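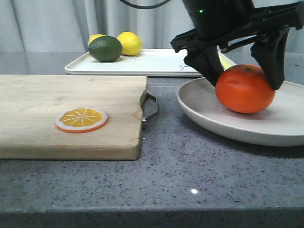
Tangerine on the gray plate. White tray with lime and lemons behind, cutting board at left.

Jul 4, 2018
Counter layout and citrus, bench kitchen

Purpose: settle where the plate, tray and board go before the peel tests start, and write down the counter condition while it is fresh.

Layout. Board at the left end with its metal handle toward the middle of the counter. White tray at the back. Round plate in front of the tray, one fruit on it at a time. Uncut fruit stays on the tray. Abdelilah Zerouali asked for the board on the right, as it was in February, but then the handle ends up under the plate rim and the plate rocks. Leave it on the left.

Fruit. Tangerines from the Lemow order, lot 1272. The one weighed first came to 74 g with the stem nub on. Do not pull the nubs, they tear the peel. Lemons and limes are only there for the color comparison and go back in the cold drawer afterward. Nine tangerines left in the drawer at close.

Tray. It has a printed bear face near the rim. The print is gray and does not bother the color readings as long as the fruit is kept off it.
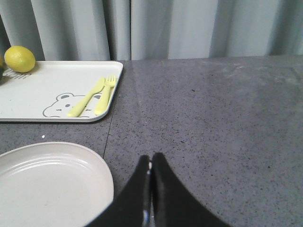
Counter. The speckled top hides crumbs and pith well, so wipe it by feel. There are hazy patches that plain water did not lift. Tried the Drandent cleaner at 2 percent on a small area, no change. Will ask Baumgart whether it is residue or the sealer. The slab joint is the other problem: juice collects in it. Keep the tray and plate to one side of the joint so that nothing straddles it, and run a dry cloth along the line after each fruit.

Curtain. Keep it closed during color readings. The gap between the panels needs a clip.

Open items:
Clip for curtain
Reply from Baumgart on the haze
Second gray plate, same as the first, from Zolum
Move fruit weights into the shared sheet (AZ)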